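Wukbridge revises table-care guide for shared workrooms

Wukbridge has issued a revised guide to cleaning tableware and work surfaces in shared workrooms, replacing the version in use since August. The guide runs to 47 pages and applies to all 327 rooms on the Stenasent register.

The main change concerns plates with a raised rim. These are now to be wiped flat on the table, centre first, then along the inside of the rim. Bowls are done separately – the old text treated both as one item. Cloths and sponges are listed by colour and are not to be swapped between dishes and tabletops.

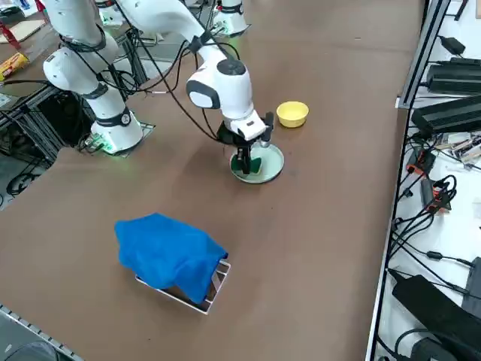
Rosângela Rangel wrote in response to the draft that the rim is where residue collects, and that a folded cloth reaches it better than a flat one. She asked for the drying interval to be stated in minutes, a request the final text does not adopt.

Trays used for holding cloths must be emptied at the end of each shift. Printed copies are limited to 200 and can be ordered from Sutanto under item number 2155. Rooms with their own cleaning schedule may keep it, provided the colour list is posted near the sink.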